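Foro del Taller de Robótica > Proyectos de estudiantes > Módulo de manipulación
Tema: Criterios de entrega de las demostraciones con pinza manual

coordinacion_taller
Estimados participantes: se recuerda que cada equipo deberá entregar 30 demostraciones válidas antes del martes. El archivo común del proyecto Lutby reúne ya 1229 registros, y la revisión de los que carecen de calibración está retrasando al grupo entero. Ruego que las dudas se planteen en este hilo y no por correo.

equipo_garba
Agradecemos la aclaración. Solicitamos, no obstante, que se reconsidere la exigencia de trabajar siempre con ambas manos. Para las tareas de empujar una pieza, una sola pinza nos parece suficiente y reduce el tiempo de revisión.

njal.fjeld
Discrepo respetuosamente del equipo Garba. Si la mitad de los registros procede de una sola mano, el conjunto deja de ser comparable. Adjunto dos vistas del trabajo en la sala. 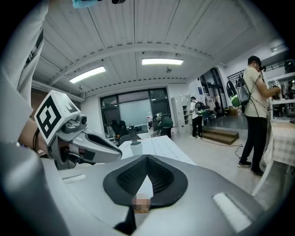
Las pinzas manuales llevan el cubo blanco con marcador.

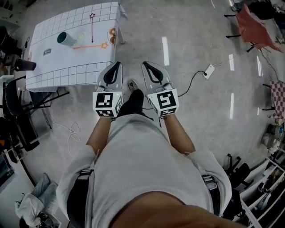

pristus_2
Una consulta: ¿cuándo debe repetirse la calibración de las pinzas?

coordinacion_taller
Al comienzo de cada sesión y siempre que se haya desmontado un cubo o sustituido un dedo. El resultado se anota en la hoja del equipo, junto con la hora.

equipo_garba
Mantenemos nuestra objeción. El enunciado de Gillix, que se nos entregó como referencia en julio, admitía expresamente las tareas de una mano. Hemos dedicado casi 36 horas a preparar las nuestras y no consideramos razonable descartarlas a estas alturas.

njal.fjeld
El enunciado las admitía como ejercicio preliminar, en el apartado 2. En la entrega final no se mencionan. Propongo que se conserven en una carpeta separada y que no computen para el mínimo.

coordinacion_taller
Se acepta la propuesta de Njål Fjeld. Las demostraciones de una mano se guardarán aparte y podrán citarse en la memoria. El mínimo exigido no varía. El equipo Garba dispondrá de un turno adicional el martes, a primera hora.

equipo_garba
Conformes con el turno, aunque no con el criterio. Dejaremos constancia de ello en la memoria.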